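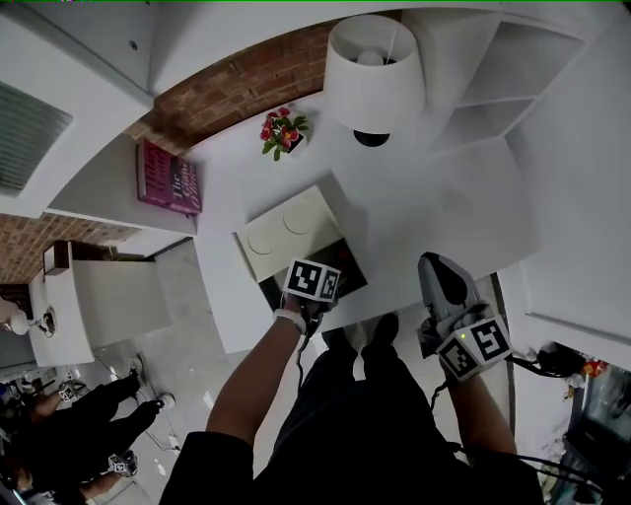

Pamon Stackable Storage Box, Two-Stud Lid
Culitz Institutional Furnishings – Storage and Classroom Supply

Product overview

The Pamon Stackable Storage Box is a lidded container for schools, libraries, child care centers and public waiting areas. The two large round studs on the lid fit into matching recesses in the base of any other Pamon box of the same width, so that boxes may be stacked without straps or clips. The box is supplied assembled and requires no tools.

The range was developed by the Plovisden design office under the direction of Vsevolod Kobzar and has been part of the Culitz catalog since March of last year. It replaces the earlier Vasiliauskas crate, which remains available as a spare part order only. Lids from the Vasiliauskas crate do not fit the Pamon box.

Intended use

The box is suitable for building blocks, art supplies, board games, folded textiles, paper records and similar dry goods. It is not approved for food storage or for liquids. It should not be used as a seat or a step, and it should not be placed on a radiator or within reach of an open flame.

Culitz recommends the box for indoor use. Long exposure to direct sunlight may cause the lighter finishes to yellow, and discoloration of this kind is not covered by the warranty.

Specifications

Item: Storage box with removable lid
Lid: Two studs, molded in one piece with the lid
Length: 19 inches
Width: 10 inches
Height with lid, including studs: 9 inches
Maximum load per box: 16 pounds
Maximum stack on a level floor: four boxes
Maximum stack on a table or shelf: two boxes
Finish: Matte
Standard colors: Cream white, slate, brick red, leaf green
Country of assembly: See packing label

All dimensions are nominal. Customers who are ordering for built-in shelving should request the measured drawing before placing an order and should allow at least one inch of clearance above the studs.

Opening and closing

To open the box, hold the lid at both short ends and lift evenly. Lifting from one corner places strain on the rim and may bend it over time. To close, set the lid squarely on the box and press at each end until it is seated. The lid does not lock. Institutions that require a locking container should consult the Records and Archive section of the catalog.

Stacking

Place the heaviest box at the bottom. Align the base of the upper box with the studs of the lower one and lower it until both studs have entered their recesses. A box that rocks after stacking has not been seated and must be lifted and set down again. Boxes of different widths must not be stacked on one another – the studs will appear to fit at one end but will not hold.

Stacks in rooms used by young children should stand against a wall.

Cleaning

Wipe the box inside and out with a soft cloth, warm water and mild dish soap. Dry it before replacing the lid. Dust tends to collect where the studs meet the lid, and a soft brush is useful in this area. Do not use bleach, scouring powder or solvent-based cleaners. The box is not dishwasher safe.

Labels

A self-adhesive label holder is available separately and may be fixed to either short end. Printed labels can be ordered in sheets of 16. Custom printing on the lid is offered for orders of 1,000 boxes or more – artwork must be supplied with the order and is subject to approval.

Ordering and delivery

Boxes are sold singly or in cartons of four. Mixed colors within a carton are not available. Orders placed by purchase order are accepted from public institutions with an active Culitz account. All other customers are asked to pay at the time of order.

Standard delivery takes up to 19 business days. Delivery is made to the ground floor entrance unless inside delivery has been requested in writing. Please inspect cartons on arrival and note any damage on the delivery receipt before signing.

Warranty and returns

The box and lid are covered for 2 years from the date of delivery against faults in material or workmanship. Ordinary scratches, damage from overloading and damage caused by unsuitable cleaning products are excluded. Unused boxes may be returned in their original carton within 30 days. Custom-printed items may not be returned.

Replacement lids

Replacement lids are sold in all standard colors. Please state the width of the box and the color name when ordering. Small differences in shade between an older box and a new lid are to be expected.

Page last revised: 10/11/2024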